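Vedstead Makers Board > Arms and Grippers > Setup and upkeep

Two-arm cell for clothing: left side losing its grip, right side fine. Where do I start?

iwona_w
Posted 8/26/25

Hello all! Iwona Wilczyńska from the Olska cell, back with another question, and I'm having far too much fun with this thing to be properly cross about it.

We've got both arms on the jeans-and-braid job now. Left holds the denim down by the waistband, right brings the end of the braid in beside it. When it goes well it's lovely to watch, I could sit there all afternoon. Trouble is, the left one has started letting the denim creep. You pull gently on the leg and the waistband slides out from under the fingers, a little more each run. Out of 60 runs on the last batch I had 11 where the denim crept far enough to spoil the approach for the right arm.

What I've done so far: cleaned the fingers, checked the bracket on top of the gripper for play (none), re-zeroed that arm twice. I have NOT touched the closing force, it's at 18 on our scale where it has always been, same as the other side. Cable slack looks all right to me on both, with a decent loop down at the left base.

Typical hold, with the tab resting on the denim beside the left fingers: 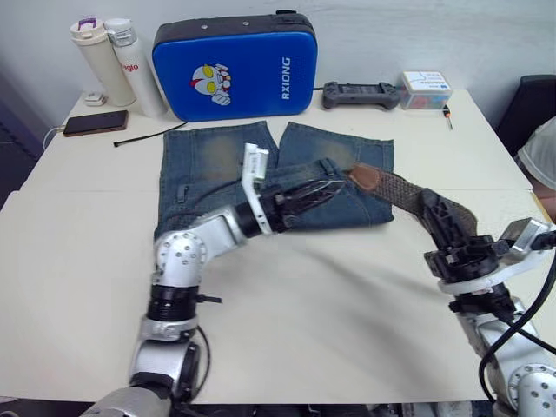 Ebise Mamo
I'd leave the force alone for now and look at the height. If the left hand comes down a hair too high it gathers the cloth without properly pressing it to the table, and denim will walk out of that all day long. Did you re-teach the table height after the re-zero, or only the joints?

iwona_w
Only the joints! Oh dear. I took it for granted the table height would carry over.

pell_bracket
It does carry over on ours, for what it's worth. I think you're sending her down the wrong road, Ebise. Creep that gets worse run by run is worn fingers or a loose fixing, in my experience. A wrong height is wrong from the first run and stays wrong by the same amount.

Ebise Mamo
Normally yes. But hers is a table with a join in it, and if the panels settle you get a slow change that looks just like wear. We had exactly this on the Wysocka cell last December and I swapped a perfectly good set of fingers before I thought to put a straight edge across the top. Very annoying, quite expensive.

pell_bracket
Fair enough, hadn't thought of the table. I still say check the finger screws first, it's two minutes' work.

grommet_ann
Can I butt in about the other arm? Iwona, you say the right side is fine, but do you look at it from the wrist camera or only from the head? I only ever trusted the head view until I found our braid was sitting skewed in the jaws half the time. Lovely job though, I want to try it with ours!

iwona_w
Ooh, mostly the head, I admit. Right, I've had a whole morning on it with everybody's ideas, and I've written down the order I did things in so the next person can shout at me about it:

1. Stopped the cell, powered down both arms, took the jeans and the braid off. Checked the finger screws on both grippers (this one's for you, pell_bracket). Left side, all tight. Right side, one took a quarter turn.

2. Powered up again and had the right arm take hold of the braid, then went through the wrist view slowly. You want the end held in the gap between the two jaws with the rest coming away in an easy curve, no kink where it goes in. I'm pleased with this one, and the scuffs on the plates are only light so I've left them be.

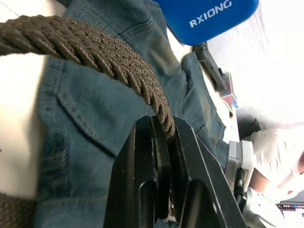

3. Straight edge across the table join. Ebise, you were right, there IS a step. Tiny, but I could catch a fingernail on it. Packed the low panel up from underneath and nipped the bolts.

4. Re-taught the table height for the left arm at three spots, saved it as a new file and kept the old one, in case I've made a mess of it.

5. Ran the job again at the same force, 18, nothing else changed.

After that, 107 runs and not one where the denim crept enough to matter. I'm so chuffed!

pell_bracket
Good result, and I'll eat half my hat. The other half I'm keeping, you did two things at once in steps 3 and 4 so we don't know which one cured it.

iwona_w
True! I could load the old height file and see, now the table's flat. Might do that once the batch is out of the way.

Ebise Mamo
Please do, I'd love to know. And put the straight edge on it again in a month or so, ours moved a second time after the first packing bedded in.

grommet_ann
What are you packing it with? I've got some Drornent shim strip left over but it's a bit springy for a table, I'd have thought.

iwona_w
Thin steel offcuts out of the scrap drawer. Springy sounds wrong for this, I'd save yours for something else. Will post the old-file runs in this thread when I've got them.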